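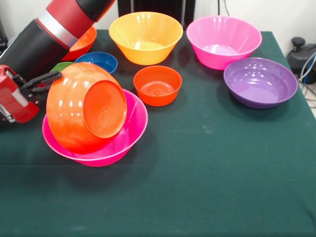
Notebook 3, p. 177

Thursday, after lunch. Spent a good long while with the bowls again, and I have to say I'm growing fond of them. The green felt was Loan Hà's idea and I like it very much — the colors sit so nicely against it, the pink ones most of all, and the table is a good deal quieter than it used to be. It does hold on to lint, though, so would whoever is in first please go over it with the sticky roller (second drawer, under the Brullow tape).

On nesting: the red-orange bowl goes into the big bright pink one very happily, with a broad rim of pink left showing. 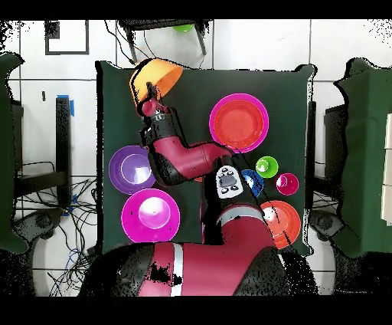 I'd still like to settle what order we stack in before they go back on the shelf, as Thư Đào goes by size and I've always gone by color, and we undo each other's work without meaning to. Size is probably kinder to the shelf. The glossy ones show every fingerprint, so a soft cloth please, and none of the Lalia spray until I've tried it on a spare. Ask Khúc whether the shelf at Hondham is still free in February.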